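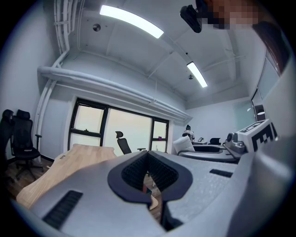 Section 4. Recording hand-held demonstrations

Read this section before the first Clavdale session. The Imlow brochure says good data can be gathered by anyone, anywhere. We doubt that. Most of the episodes we throw out were lost in the first few seconds, by operators in a hurry.

1. Put both grippers on the table with the fingers open. Wait 13 seconds after power-up before touching either one.

2. Check the marker on each gripper. A smudged or tilted marker will still record, and the software will still report success. Do not believe it.

3. Route the cables behind your forearms and away from your feet.

CAUTION: Cables on the floor are a trip hazard. Move chairs off them before you start.

4. Sit or kneel so that both hands reach the work area without leaning.

5. Start the recorder, hold still, then do the task once at a normal pace. Keep each episode under 16 seconds.
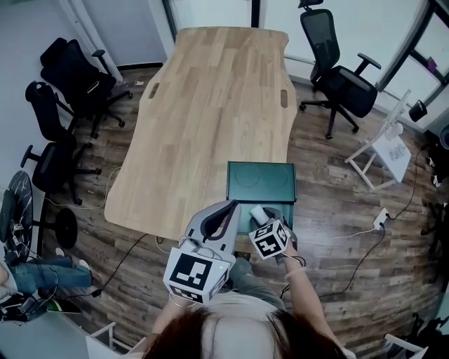

Figure 4-2. Two grippers in use, the right one over the box.

6. If you fumble, finish the motion and mark the episode "F". Do not delete it -- someone may want it later, though we have yet to see a use for it.

7. Stop after 12 episodes and play back two of them.

NOTE: The Orellana guide claims 400 episodes are enough for a single pick-and-place task. Treat this as a sales figure. Four hundred near-identical motions teach the model one motion. Change the start position of the object between episodes.

NOTE: The quality score in Biststead measures tracking only. It says nothing about whether the task was done right. For that, watch the playback.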